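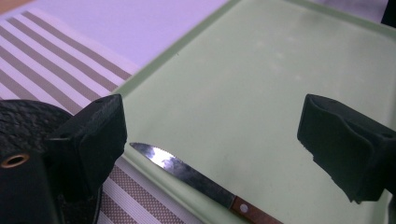

Frade presenta la segunda edición de su guía técnica sobre conservación y almacenamiento de cuchillería doméstica, un documento de 15 fichas destinado a comercios de menaje, escuelas de cocina y servicios de reparación. La guía trata por separado el filo, la hoja y el mango, y dedica su primer bloque a los cuchillos de sierra, que en las consultas recibidas por la empresa aparecen con más frecuencia que los de filo liso. Un caso habitual es el cuchillo de cocina de acero con mango de madera pardo rojiza, dejado sobre una bandeja de plástico verde menta pálido y con zonas de la hoja mateadas por manchas grises y oscuras. La ficha 4 describe el procedimiento de inspección para piezas de este tipo.

Inspección de la hoja

El procedimiento distingue entre depósito superficial, decoloración y corrosión con pérdida de material. La comprobación se efectúa con luz lateral, después de lavar la pieza a mano con detergente neutro y secarla con un paño de algodón. Los depósitos de cal se retiran con una solución diluida de ácido cítrico, seguida de aclarado abundante. Si al pasar un bastoncillo por la zona manchada se aprecia rugosidad, la pieza se clasifica como picada y se remite al taller. La guía desaconseja el estropajo metálico en hojas dentadas: las fibras quedan retenidas entre los dientes y pueden originar nuevos puntos de óxido.

Mangos de madera

Las fichas correspondientes a los mangos excluyen el lavavajillas y el remojo prolongado. El mantenimiento consiste en una capa fina de aceite mineral de uso alimentario, aplicada con la madera seca y retirada a los veinte minutos. En la unión entre hoja y mango se revisa la holgura - un juego perceptible con la mano es motivo suficiente para apartar el cuchillo del uso.

Almacenamiento

Para cajones, Frade recomienda una ranura individual o una funda rígida por pieza. Las bandejas de plástico abiertas se admiten como apoyo temporal durante la preparación o el secado, con el filo orientado hacia el lado opuesto al usuario.

«La primera edición agrupaba todas las manchas bajo un mismo epígrafe y eso generaba devoluciones innecesarias», explica Heriberto Tello, responsable técnico de la publicación. «Ahora el dependiente dispone de un criterio de decisión y de un plazo de revisión para cada caso».

El texto se ha elaborado a partir de 1034 consultas de clientes, clasificadas por Yeison Ñahui según tipo de hoja, material del mango y método de lavado declarado. La revisión final corrió a cargo de Jérémie Lebrun.

Disponibilidad

La guía se distribuye en español desde el 12 de abril de 2026, en formato impreso y digital, con la referencia 1872. La versión francesa está prevista para agosto. Los establecimientos adheridos pueden solicitar ejemplares a través de su delegado comercial o en el departamento de documentación técnica de Frade.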